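Session 3 – Hearts, Keys and Saws: Reading the Apostles' Emblems

Welcome back! Last time we sorted out the lists of the Twelve. Today we get to the fun part – how people who couldn't read knew which apostle they were looking at.

Peter carries keys (Matthew 16:19). Andrew has the X-shaped cross, a fairly late arrival in art. James the Greater wears the pilgrim's shell, and I could talk about that shell all evening! Bartholomew holds a flaying knife.

Emblems wander, so check two things before naming a figure: the object in the hand and the neighbors on either side.

A heart is trickier. Augustine's is often flaming or pierced, from Confessions 9.2. Catherine of Siena may hold one too, and so may Anthony of Padua in some later images.
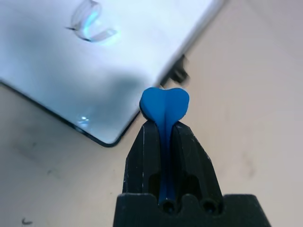 Fig. 3. Heart shape on a thin stem, blue.

For next time: read Acts 1:12–26 and bring one emblem from your own parish or town. Melina Makris has the sign-up sheet for the Odusham church walk.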